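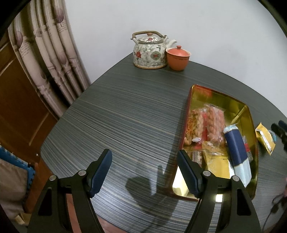

图1:右手腕部视角,托盘和后面的茶壶都在画面里

主题:手持夹爪双臂数据,夹着东西时位姿跳变,滤波还是重算?
版块:感知与状态估计

楼主 灰桌子
任务是从金色托盘里把小包零食一件件夹出来,放到托盘右边的桌面上。左右手各一个手持夹爪,腕部相机 60 fps,位姿用 Lulow 的视觉惯性前端离线算,训练时降到 30 Hz。

空爪移动的时候轨迹很正常,桌面有木纹,墙边有茶壶和带盖的杯子,左边有花纹窗帘,特征点够用。一夹起袋子往上提就出问题,最典型的一次在第 3414 帧,右手位姿横着跳了一下,后面几帧又拉回来。重投影误差没有明显变大,所以前端自己不报警。

我现在的处理是对平移做中值滤波,旋转用样条平滑。曲线好看了,但拿这批数据训出来的策略,在提起之后会往左偏一点再往右走,放置位置也跟着偏。想问两件事:
1. 这种跳变一般在哪一步解决?
2. 有没有现成的工具能按片段标出来,不用我一条条看?

2楼 半瓶胶水
先别滤波。滤波把跳变抹成了一小段斜坡,策略学到的就是那段斜坡,你说的往左偏多半就是这个。原始轨迹还留着吗?

3楼 灰桌子
留着,滤波结果是另存的。

4楼 Tove Bech
我怀疑托盘。内壁是镜面一样的金色,相机一动,高光和倒影也跟着动,但不按真实的三维点那样动。前端在倒影上提到一堆角点,彼此的运动还挺一致,RANSAC 不一定踢得掉。重投影误差不大跟这个现象是对得上的。

建议给托盘做个掩膜,把里面的特征点全扔了,再跑一遍看看。

5楼 半瓶胶水
不太同意。如果是托盘,空爪伸到托盘上方的时候也该跳,楼主说空爪是好的。夹住袋子以后,袋子和相机之间几乎没有相对运动,这才是关键。一块对比度很高、在图像里不动的东西占着正中间,视觉就倾向于认为相机没动,IMU 说动了,两边拉扯,权重一变就跳。

楼主发一张夹着东西的图吧,光看图1看不出来。

6楼 灰桌子
发一张,右手夹着黄色小袋。

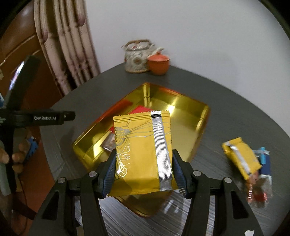

图2:右手夹爪夹住黄色小袋,左侧是另一只手握着的夹爪

7楼 半瓶胶水
这张就很说明问题。袋子上有压齿边、银色竖条、细线图案,是整张图里最清楚的地方,周围反而糊了。角点检测按响应值排序,排前面的肯定大把落在袋子上。后面的白墙又不出特征。

你们的静态掩膜盖了哪些部分?

8楼 灰桌子
只盖了两根手指和连杆,是 Castiven 里自带的固定多边形,按夹爪闭合和张开两种状态各画了一个。被夹的东西没有盖。

9楼 半瓶胶水
那就是它了。固定多边形只管得住夹爪本体。

10楼 Tove Bech
看了图2,我收回一半。袋子的影响应该比我想的大。不过托盘我还是建议一起处理,袋子下面那一大片金色反光照样会出假点,你只盖袋子,前端就会去别处找点,找到的可能就是它。

另外左边那只夹爪和手也是独立运动的,夹爪横臂上还印着“GenRobot.AI”的浅色字,这种高对比的字母特别招角点。双手任务里另一只手经常进画面,这个也得算动态区域。

11楼 三号线早班
插一句,我们做过类似的,最后没有上分割。做法是用夹爪开合宽度当触发:宽度停止减小并且手指没完全闭合,就判定夹住了,然后把两指之间往上的一块区域整个屏蔽,高度取个固定值。粗,但是快,也不用训练。

12楼 灰桌子
这个办法对薄袋子管用吗?有些袋子捏住之后宽度和完全闭合差得很小,编码器噪声都快盖过去了。

13楼 三号线早班
薄的不行,会漏。我们夹的都是硬盒子。

14楼 Brynhildur Østergaard
薄包装可以换个判据,不看宽度,看光流。在两指之间的区域算稀疏光流,IMU 角速度超过阈值时,如果这块区域的点位移仍然接近零,就是跟着夹爪走的东西。我在 Oma 里写过一个这样的检查脚本,离线逐段跑,输出每段起止帧和被判为随动的特征比例,正好也能回答楼主第二个问题。

注意两点。一是光流要在去畸变之前做还是之后做得统一,广角镜头靠近角上的点位移差很多。二是运动模糊重的帧光流会断,断掉的帧不要判成随动,标成未知,让后面的优化只靠 IMU 积分过去,时间短没问题。

15楼 半瓶胶水
第二点要看 IMU 质量。只靠积分,半秒以内还行,再长平移就飘了。慢慢提的动作可能超过这个长度。

16楼 Brynhildur Østergaard
所以只对未知帧这么做。判为随动的帧里,掩膜外面还有桌面木纹、茶壶、窗帘可以用,没有完全丢视觉。

17楼 Tove Bech
窗帘我不敢全信,人在旁边走动,窗帘会摆。茶壶和杯子更稳。

18楼 灰桌子
先试了一部分。重新跑了 60 段,三种设置:原版、只盖随动区域、随动区域加托盘加另一只手。

第 3414 帧那次,只盖随动区域之后跳变没了。大部分片段也是这样。但有几段把托盘也盖掉以后反而变差,起始阶段特征不够,初始化失败。看了一下,都是相机离托盘很近、桌面露得少的片段。

19楼 Tove Bech
初始化那段别盖托盘,等地图建起来再开掩膜。或者降权,不要硬删。Lulow 的前端支持每个特征单独给协方差,给托盘里的点放大就行。

20楼 半瓶胶水
托盘边缘那圈红边是真实几何,留着。要处理的是内壁的反光。

21楼 三号线早班
顺便问,另一只夹爪你是怎么分出来的?

22楼 灰桌子
用另一只手的位姿和夹爪模型投影到这边的图像里,再往外膨胀一圈。前提是两边时间对齐,位姿也得大致对,第一遍用原版结果做投影,第二遍再精算。手指和手背会露在膨胀圈外面一点,目前没看出影响。

23楼 Brynhildur Østergaard
两遍迭代有个坑:第一遍如果正好在跳变帧,投影就歪了,掩膜盖错地方,第二遍可能仍然错。把投影掩膜和前后几帧取并集,会稳一些。

还有,楼主训练前降采样到 30 Hz 是直接隔帧取的吗?隔帧取的话,跳变帧有时会被丢掉,有时会被保留,检查脚本一定要在 60 fps 上跑,不能在降采样后的数据上跑。

24楼 灰桌子
是隔帧取的。检查之前一直在降采样后的数据上做,难怪有些片段看着没事。已经改了。

25楼 Dimaculangan
晚上路过。我这边是夹透明袋,随动判据经常漏,因为袋子里露出来的背景也在动,光流是混的。有人处理过吗?

26楼 半瓶胶水
透明的用比例判断,不要对整块区域取平均。只要有一小簇点稳定不动就触发。误报会多一些,误报的代价只是少几个特征。

27楼 灰桌子
我们托盘里也有透明包装,周二跑完全部数据以后把这类单独拉出来看,参数贴在这一楼后面。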